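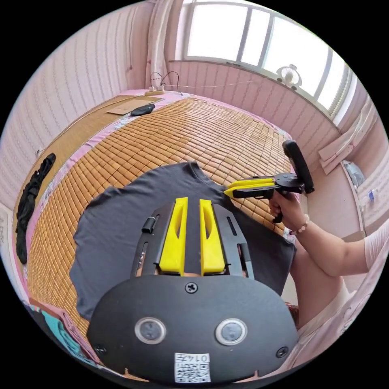

Folding day at the Vernton residence is moving to the start of the month, beginning in November. Bring shirts down clean, and use any flat surface that's free. A bed works fine: a dark T-shirt spread out on a bamboo mat, collar at the top and sleeves out to the sides, is ready for its first fold. Smooth the edges before you start.

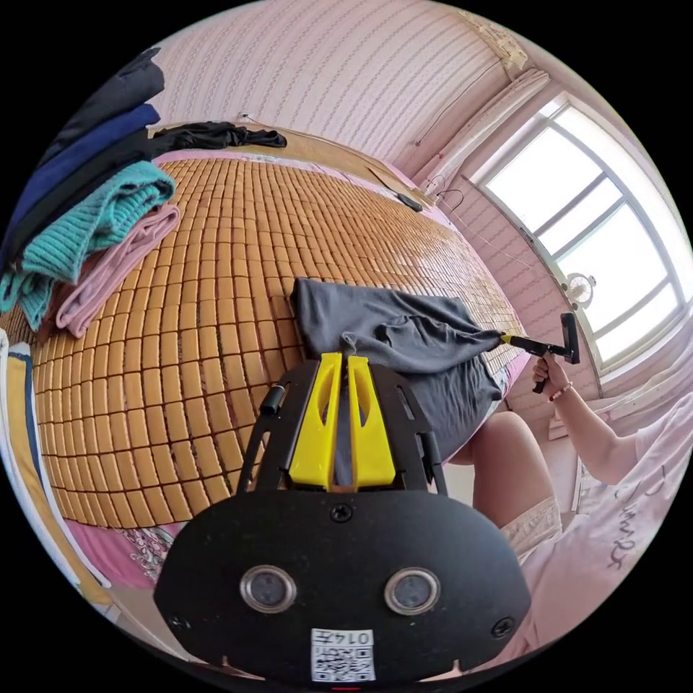 Folded shirts go in the Lilledeck bins by 4 p.m. We sent out 275 last time and have room for 600. Questions about sizes or pickup go to Yaroslav Skoryk at the front desk.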